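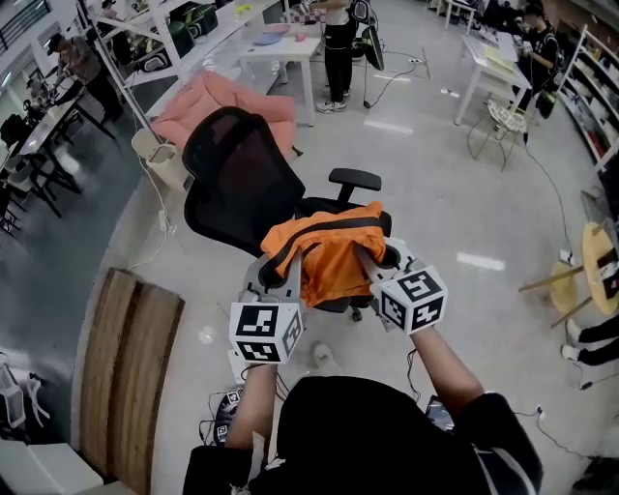 Office chair, with the pink armchair behind.

Nomel
Jeviswood
2 x LP, gatefold sleeve
Label: Donddale
Catalog number: DON 1629
Release date: 11/12/18
Edition of 259 on black vinyl

The second album by Nomel, on vinyl for the first time. Jeviswood was first sold as a home-burned CD-R at shows and by mail, in a folded paper sleeve with a rubber-stamped title. It has been out of print ever since the band ran out of blank discs. This edition has the full album, cut from new transfers of the original tapes, spread over four sides so that the long songs don't have to be squeezed.

Nomel are Elin Hopkin (voice, harmonium, electric guitar), Deming Fu (bass, tape loops) and Emmanuel Ogola (drums, marimba). They started as a duo without drums, and the first album, Montes, is mostly guitar and bass with a lot of room noise. Ogola joined while they were already writing the follow-up. You can hear the change right away on "Cattle Grid," which was a slow song on the early demos and is now the fastest thing on the record.

The album was recorded in a former feed store outside the town where Hopkin grew up. The band set up in a half circle and played live to an eight-track reel-to-reel machine. Vocals were added later the same week, usually in the evening when the road was quieter. Trucks can still be heard at the end of "Lower Field" and under the first verse of "Salt Lick." They have been left in. Chunhua Deng engineered the sessions and mixed the album with the band. There is very little reverb added in the mix. Most of what sounds like reverb is a microphone left in the loading bay with the door propped open.

The songs are built from short repeating parts. Fu made his loops on quarter-inch tape, cut by hand, and ran them through a small guitar amp so they would sit in the room with everything else. On "Jeviswood Pts. One and Two" the loop runs for the whole length of the piece and the band speeds up and slows down to stay with it. "Marker Post" is only marimba and voice. "Good Coat" is the closest thing here to a single and was played a few times on college radio when the CD-R came out.

Track list

Side A
Cattle Grid
Lower Field
Good Coat

Side B
Salt Lick
Marker Post
The Ferry Is Not Running

Side C
Jeviswood Pts. One and Two

Side D
Receipts
Uncle's Radio
Slow Gate

About this edition

The CD-R was made from a rough mix that had been copied to cassette and then to computer, so it was missing a good deal of low end. For the vinyl, Deng went back to the mix reels, which had been kept in a closet at Hopkin's parents' house. The reels were in good shape apart from "Receipts," where the leader tape had come loose and the first chord had a dropout. An alternate mix of that song was used for the opening bar and joined to the original. If you know the CD-R well you may notice that the hi-hat is a little louder there.

The running order is the same as before with one change. "Uncle's Radio" and "Receipts" have been swapped so that the quieter of the two isn't next to the label, where a loud or bright song tends to lose detail. The band approved the test pressing on the second try. The first had a pressing fault on side B that sounded like a soft tick in the gap before "Marker Post," and those stampers were scrapped.

Both discs are standard-weight black vinyl in poly-lined inner sleeves. There is no colored version and none is planned. The gatefold is printed on uncoated board, so it will pick up marks if it is shelved tightly without an outer sleeve. A clear outer sleeve is included with every copy.
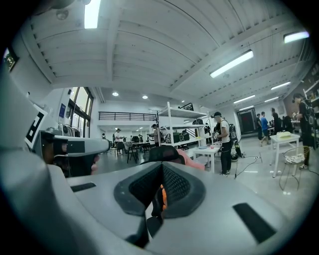
The inside of the gatefold has the lyrics, typed by Hopkin, and a long note by Yaqin Xiao, who booked the band's early shows and sold most of the original CD-Rs from her own table. Her note covers the winter the album was written, the two tours that followed, and the van. It also clears up the question of the hidden track. There was no hidden track on Jeviswood. Some copies of the CD-R had part of an Ogola practice recording after a long silence because the same disc had been used to test the burner.

Also included is a fold-out insert with Fu's loop diagrams for "Jeviswood Pts. One and Two" and "Slow Gate." These are the working sheets he taped to the wall during the sessions, reproduced at full size. The handwriting is small but readable.

Download

Each copy comes with a download code on a card inside the first disc's sleeve. The code gives you all 10 tracks as WAV or MP3 files. The download uses the same transfers as the vinyl but was mastered separately, with slightly more level. "Jeviswood Pts. One and Two" comes as a single file. If your code doesn't work, write to us with a photo of the card and we'll send another one.

The album isn't on the streaming services. The band may change their minds about this later on, but please don't wait for it.

Specifications

Format: two 12-inch LPs
Speed: 33 rpm
Sleeve: gatefold, uncoated board, outer sleeve included
Inserts: fold-out sheet, download card
Genre: indie rock, folk, tape music
Condition: new, sealed with a sticker on the opening edge (no shrink wrap)

Ordering and shipping

One copy per customer until the end of February. After that, any remaining copies can be bought in whatever quantity you like. Stores that want to stock the record should write to the label address and ask for the wholesale sheet. We'll hold back a small number of copies for the band to sell at shows, and these are part of the same edition.

Records are shipped in stiff cardboard mailers with the discs placed outside the jacket, in their inner sleeves, to prevent seam splits. If you would prefer your copy left as it came from the plant, with the sticker unbroken, say so in the order notes. We can't replace a jacket with a split seam if you've asked for this.

Orders that include a preorder item will be held until everything is in stock. If you want Jeviswood sooner, place a separate order for it. Overseas customers are responsible for any customs charges. Please check your address before paying, including the apartment number, as returned packages have to be mailed again at the buyer's cost.

If a disc arrives damaged or has a pressing fault, let us know within two weeks and tell us which side and which song. Light surface marks from the paper part of the sleeve are normal with new records and usually clear with a dry brush.

Also available from Nomel

Montes (LP). The first album, recorded by Hopkin and Fu at home. Second pressing, with the corrected lyric sheet. A few copies with bumped corners are listed separately at a lower price.

Lower Field / Good Coat (cassette). Early versions of both songs, recorded before Ogola joined. Dubbed in real time, with a hand-numbered card.

Nomel tote bag. Natural cotton, black print on one side, long handles. Fits an LP with the mailer off.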